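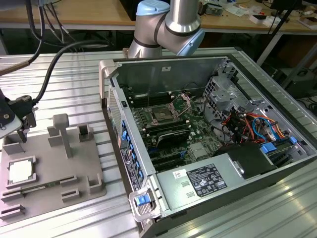
An open desktop tower on the work table, with the CPU socket empty.

I began the study of the cello in November, at an age when most of the players I admire had already retired from the stage. This entry records the first months of that effort. I set it down chiefly for my own reference, although several readers have written to ask how the lessons are proceeding.

The instrument is a rental from Prustden, a shop that lends student cellos by the month. The terms are plain. The renter pays a deposit of $300, keeps the instrument indoors, and returns it with the strings intact. I was also issued a bow, a cake of rosin and a soft case whose zipper requires patience. I have since replaced the A string, which was harsh in the upper register, with a better one at my own expense.

Lessons take place every second week and last 30 minutes. My teacher, Damian Wysocka, does not permit music on the stand until the open strings have been played with an even tone. For the first 8 lessons, therefore, I played four notes. The bow was to travel from frog to tip in a straight line, parallel to the bridge, at a constant speed. I had supposed that the left hand would be the principal difficulty. The right arm has occupied nearly all of our time.

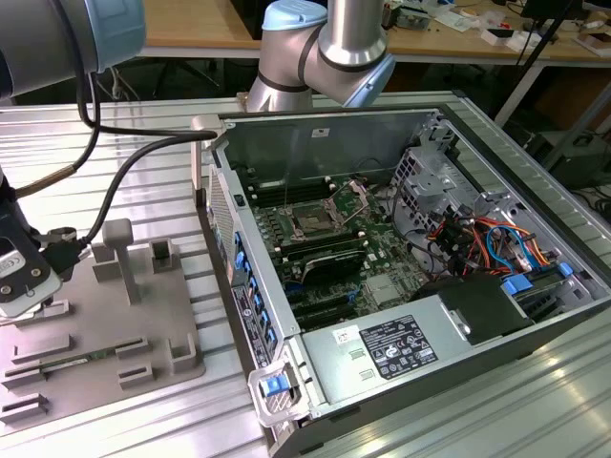 The particular fault in my bowing is a raised shoulder. It appears at the change of direction near the frog and produces a small scratch that I can hear quite clearly in recordings and hardly at all while playing. The remedy prescribed was to practice the change alone, without the rest of the stroke, using no more than two inches of hair. I do this each morning before breakfast on the D string, with a metronome set slow.

Intonation is a separate matter. Narrow strips of tape were placed on the fingerboard at the first lesson, and I came to depend on them more than I should have. They mark the fingers for first position and nothing else. Once the hand moves up the neck the player must rely on the ear, and mine was found to be consistently flat on the third finger. Playing against a drone has helped more than the tuner, whose needle I tended to chase.
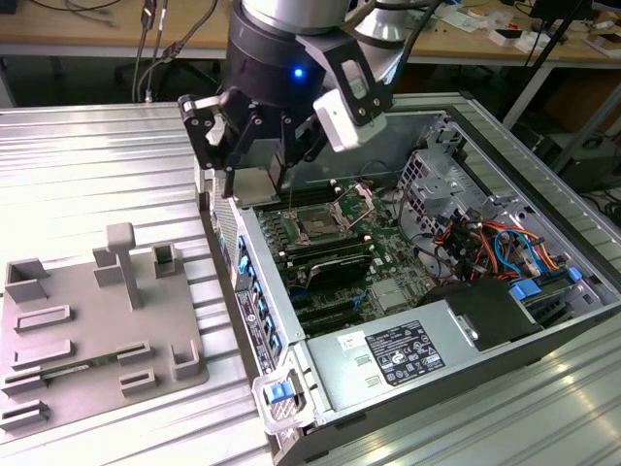 The gripper lowered toward the inside of the computer case.

The first complete piece assigned to me was a slow march from the Nartey collection, a graded book for adult beginners. It occupies a single page and remains in D major throughout. I learned it in 2 weeks and then spent considerably longer learning to play it without hurrying the rests. A duet from the same volume has now been added, and I am to have the lower part ready for the next lesson.

I mentioned in my previous entry that I was considering a second lesson each month with the Bultulent evening ensemble, where beginners are seated at the back and may leave out whatever they cannot manage.
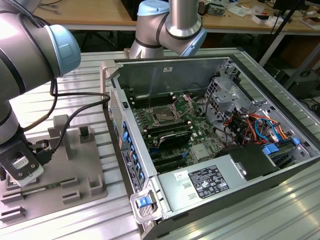

Imier wrote in reply that I should join at once and worry about the notes later, as counting rests among other players teaches more about time than a metronome does. The same message warned me to bring a strap for the endpin, the floor of most rehearsal rooms being too smooth to hold one.

I have ordered the strap. The ensemble admits new players at the start of each term, and I have asked for the second cello part of the opening program so that I may mark the fingerings beforehand. Until then the mornings will continue as before, with the D string first and the march after it.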